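Cladarov handling practice

The Cladarov handling practice is a set of rules for collecting and reviewing manipulation data with hand-held grippers and instrumented gloves. It is used to prepare training material for robot arms that pick up, move and put away household and workshop goods. The text was drawn up at Clorano, a robotics workshop, and was first issued as an internal sheet before being adopted by the Ngui and Dokine projects. The current edition is dated March 30, 2019.

Scope

The practice covers work done by a person wearing or holding the sensing tool. It does not cover teleoperated arms, fixed cameras, or fully automatic cells, which fall under the safety rules of the site. Three kinds of task are recognized: open-surface tasks, container tasks and mixed tasks. A mixed task starts on an open surface and ends inside a container, or the reverse. Soft goods such as cloth, paper and bags are allowed in all three.

Terms

An operator is the person who performs the task. A take is one unbroken recording of one task. A marker is a printed square pattern used to recover the position of the hand or tool. A carrier is the block or plate that holds one or more markers. The wall of a container includes its rim, any panel set into it and any seam between panels.

Marker placement

Carriers are fixed to the back or side of the hand so that at least one face stays in view of the tool camera during a reach. Cube carriers are preferred to flat plates, as a second face often remains readable when the wrist turns. Patterns are printed in matte black and white and are replaced when a corner lifts or a square is scratched. A carrier must not be moved between takes in the same series. If it is knocked out of place, the series is closed and a new calibration is made.

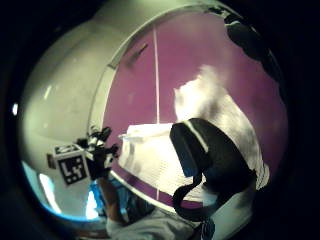
Sleeves are kept clear of the marker faces. Loose cuffs are taped or folded back before calibration, and the wrist strap is tightened over the sleeve. The Dokine edition adds that sleeve color should contrast with the glove, although the Clorano text leaves this to the operator.

Container tasks

Curved and glossy containers are treated as a separate class. A rounded wall bends reflections across the view, and a wide-angle lens adds its own distortion near the edges. Both effects can shift the apparent position of a marker corner. The practice therefore asks for a static take of 200 frames at the start of each container series, with the hand held still at the opening. The spread of the recovered position is then compared with the same measure from an open surface.

Goods with straps, cords or loops are placed so that the loose end is free. A strap caught under another item changes the force needed to lift it, and a take in which this happens is labeled "constrained" and kept apart. Layered soft goods are not rearranged between takes unless the task sheet calls for a reset. Where a reset is required, the sheet gives the order in which items go back.

Lighting and surface checks

Before a series begins, the operator moves the tool slowly along the wall and rim of the container and reviews the footage for highlights. Bright reflections are acceptable if they do not cross a marker. Where they do, the lamp is moved first and the container second. Matte spray and tape are not permitted on the working surface - the finish is part of the data. Scuffs, smudges and labels are left as found for the same reason.
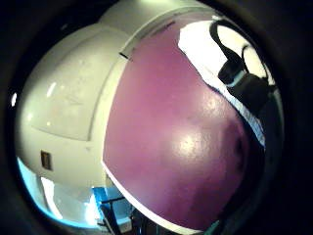
Photo: Cladarov practice archive / Clorano

Cables are routed behind the forearm or over the far side of the container. A cable resting on the rim is allowed in a survey take but not in a task take. Connectors are checked for play at the start of each session and after any collision with the wall.

Review and rejection

Every take is reviewed by a person other than the operator. A take is rejected if the marker is lost for more than 72 consecutive frames, if the calibration does not match the series, or if the task sheet was not followed. Failed grasps are not grounds for rejection. They are labeled and retained, with the label placed on the first frame of contact.

In the Ngui trial, held in May of the year before the current edition, 217 takes were submitted for review. Most rejections were traced to moved carriers, and the rule on closing a series was made stricter as a result.

Differences between editions

The first sheet treated glove and gripper recordings as interchangeable. The current edition requires them to be stored apart and joined only at the training stage. The Dokine edition also sets a rest break between container series - a point still missing from the Clorano text.

See also
Fiducial marker
Learning from demonstration
Motion capture glove
Camera calibration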